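The Drawer at Rudalik

Emmett Castellanos had been put in charge of the cords, and he had until the end of the day.

The office at Rudalik was closing on the Friday. Everything with a sticker on it was going to Hashemi, across the river, and everything without a sticker was going in the bin behind the loading dock. The cords had never had stickers. They lived in the bottom drawer of the grey filing cabinet, and when that filled up they had moved into a box on top of it, and then into a second box.

He carried the lot down the hall and tipped it out onto the old wooden table. It made a sound like a dropped cutlery tray.

The first thing he did was look for the ends. His father had taught him that with fishing line. You don't pull, you find an end and you follow it back, and if you lose it you start again with a different one. His father had been patient with line and with nothing else. He would sit on the back step at the cottage with a reel in his lap and go right through supper, and if you spoke to him he would hold up one finger.

Emmett found an end. It was black. He followed it under two others and came out at a phone charger for a phone the company hadn't used in years.

He made three piles. Keep, bin, and ask. After an hour the ask pile was the biggest, and the only person he could have asked was Pauline, who had gone home at noon with her plant on the passenger seat.

There was a label on one of the cords. It was masking tape, folded over into a flag, and it said CUMOV - DO NOT UNPLUG in green pen. Someone had unplugged it. He turned it over in case there was more on the back. Cumov had been the name of a project, he remembered that much. There had been a cake. It was in February, and the parking lot had been so icy that they had eaten it standing in the lobby in their coats, waiting for the sand truck.

He put the cord with the label on the keep pile, then moved it to ask.

At four the phone rang in the front office. He let it go, then thought better of it and walked up the hall. It was a man from Givport about the truck.

"We've got you down for 28 boxes," the man said.

"That sounds right."

"Is it right, or does it sound right?"

"I'm only doing the cords," Emmett said.

The man said he would put 28, and hung up.

When he got back the light had gone low and yellow across the table and he could see every chip in the finish. He had eaten his lunch at that table most days for 20 years. It didn't have a sticker either. He had looked underneath and along both ends, and he had even pulled it out from the wall to check the back edge.

He sat down. He picked up a charger and rubbed the dust off with his thumb, and set it back where it had been. Then he took out his wallet, where he kept the spare stickers they had handed round at the meeting, small orange circles, and he peeled one off and pressed it to the inside of the table leg, up high. He held his thumb on it for a good while so it would take.

After that he went back to the cords. He found an end and followed it.

When Pauline called at suppertime to see how he was getting on, he had the receiver tucked under his chin and one finger in the air, though of course she couldn't see it.

"Emmett?" she said. "Are you there?"

"Just a minute," he said. "I've nearly got this one." 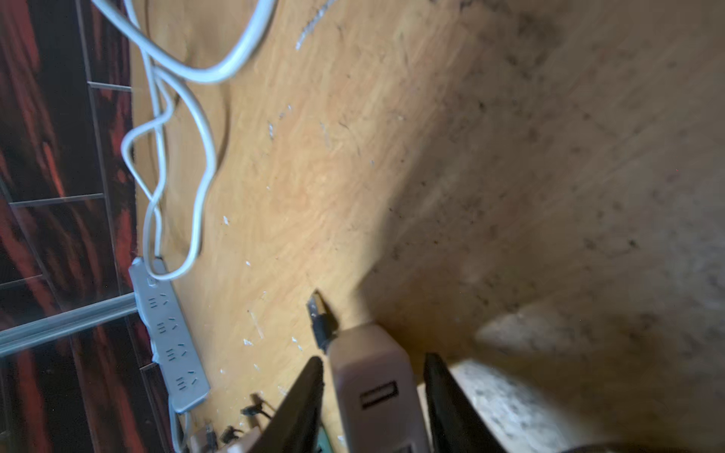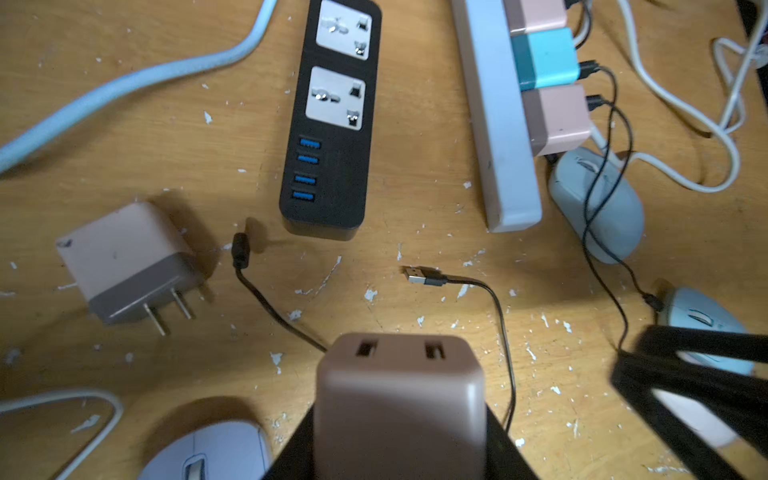

Rudalik Staff Writing Group

Posted Thu 28 June. Stories by members are left up for the summer and come down when the new ones go in. If you have a piece you'd like read aloud at the next meeting, leave a copy in the group's tray with your name on the first page - double-spaced, please.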